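Subject: Re: [manip-list] Box flaps and the 11 percent nobody can explain

Shakuntala Agarwal wrote:

> The Flala policy still fumbles cardboard. Trained on 3000 demos it does well on rigid parts, then meets a flap and behaves as if paper were a rumor. Is Dunstan seeing the same, or did we break something in the port? Also, which of your changes helped? The Losterville writeup lists all of them and ranks none.

Fair complaint about the writeup. I wrote it, at night, and it shows.

Yes, we saw the same thing. Your port is probably fine. Flaps spring back, and a policy that looks at one wrist view has no idea the other hand has already let go. We tried the following, in order of how much I believe in each:

1. **Both wrist views into both arms.** The biggest gain by far. Failures on the closing task went from 11 to 3 on the same set of boxes. Costs you memory and one afternoon of swearing at the sync code.

2. **Shorter action chunks.** We went down to 15 steps. Longer chunks look smoother and commit to bad ideas with great confidence – much like their author.

3. **Demos with one hand on a flap and the other still open.** Our old set was thin on these. The view from the open hand, with the second gripper pinching the tall flap:

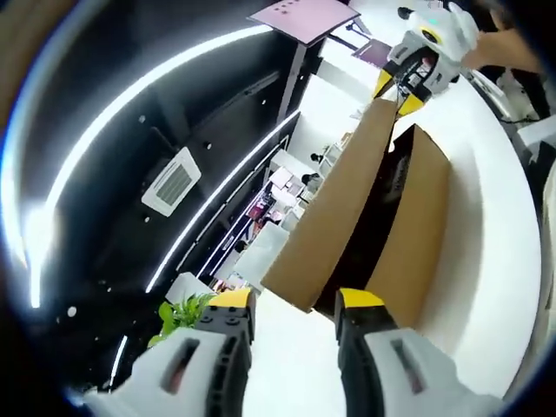 4. **Brightness jitter.** Did nothing I could measure. I left it in out of superstition.

I haven't tried any of this with the Cumari encoder. If you do, freeze it for the first part of training, or it will forget what an edge is. I'll push the config once I've taken my rude comments out of it. Can you send me your failure logs in the meantime, including the boring ones?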